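Last updated: Wednesday, 7.40pm

Posted by the author, November

Print this thread | E-mail this thread

Right, bed thread. Bit rushed, tea's on.

1/ Been looking at beds for the spare room for weeks. Budget 400, wich rules out most of the nice ones.

2/ Shortlist was the Brasetti and the Posum. Brasetti has the padded headboard, Posum is plain slats. Want something to lean on so Brasetti it is, probably.

3/ Fitted sheets. Why are they never deep enough. Went through 4 before one stayed on the corners. Green one from Orkel, 19 quid, no complaints.

4/ Green against a white wall though. Lovely. Calm. Didn't expect to like it this much.

5/ Olive or sage, can't decide what to call it. Do not touch sign propped at the back, fair enough.
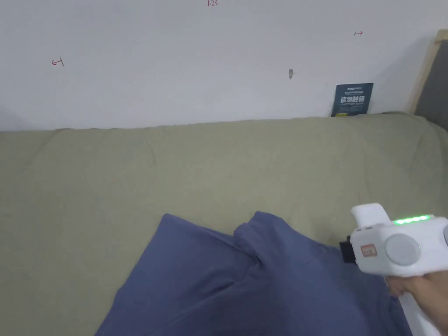
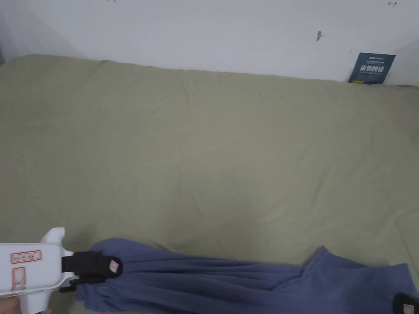
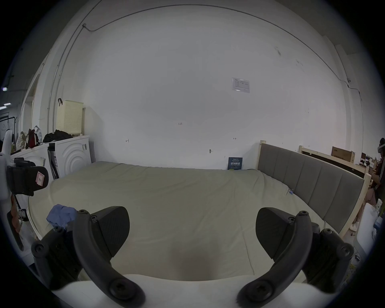
6/ Anyway. Measure your wall BEFORE you order. And the door. And the stairs, if you've got a bend like ours.

7/ Creases: don't iron, life's too short. Pull it tight, tuck the far side first, leave it overnight. Gets most of them out.

8/ Still need a mattress protector. Roman do one thats 100% cotton, anyone tried it? Does it crackle?

9/ Pillows another day. Got to go, pan's boiling over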